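Ticket: episodes saved short, second arm stream missing
Queue: Jironex collection support
Site: Brornadton
Opened: 28 November 2021
Opened by: Kenneth Gillies
Priority: high (we lose the bench in January)
Status: open, workaround in place

Problem
Cup task, two arms. Episodes save fine, recorder goes green, no error. Then the overnight check throws out a big chunk of them because the second arm joint stream stops partway. Camera keeps going to the end. Near arm keeps going to the end. Just the far arm.

Almost 700 episodes in the set so far. 40 flagged in last check. Didn't see any of this before the recorder update.

Tried so far

1. Restarted recorder. Same.

2. Restarted both controllers, far one first. Same, though first 5 episodes after restart were clean and I got my hopes up.

3. Swapped network cable on far arm for a new one out of the bag. No change. Left the new one in.

4. Checked disk. Plenty of room.

5. Rolled recorder back one version. Flagged episodes stopped but then timestamps were off between arms so those are no good for training either. Rolled foward again.

6. Ran far arm alone, near arm parked. Clean. Ran near arm alone, clean. So only when both are going.

Reply from Henriques desk
Sounds like the write buffer. Both arms share one by default in the new version and when it fills, the last stream registered gets dropped with no warning. Can you check the order in the session config? Also what rate are you logging at?

Kenneth
Far arm is registered last, yes. Rate is whatever the Markano template had, didnt touch it. Looked just now, it's set to max.

Henriques desk
OK that'll do it. Put each arm on its own buffer (split_buffers: on) and drop the rate one step. Don't mix old rate and new rate in the same folder, the loader assumes one rate per folder and won't complain, it'll just stretch the actions.

Kenneth
Done, new folder. 2 short sessions run, both clean on the quick check. Operators say far arm feels the same on pickup, no lag. Leaving split buffers on as the default for this bench.

Still open
- quick check doesn't look at stream length on both arms, only the first. Needs to. Would of caught this on day one
- recorder should not go green on a dropped stream!!
- old folder: keep the good ones, move flagged ones to quarantine, do not delete till training side has looked
- resample old folder to the new rate or train on them separate? waiting on answer
- cup order sheet for operators has the rack step listed twice, fix the wording

Bench setup, same as before the update, nothing moved.

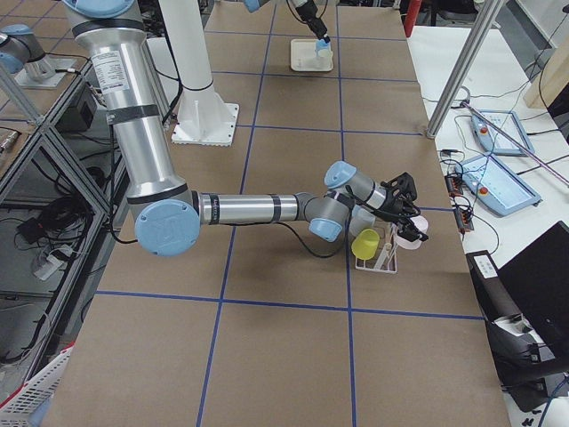 Can the flagged episodes be trimmed at the point where the far arm stream stops, and kept?

Only if the trimmed part still holds a full pick and place for both arms, and most won't. Trim on a copy, mark it as trimmed in the episode notes, and leave the success label blank so someone has to go back and set it by hand.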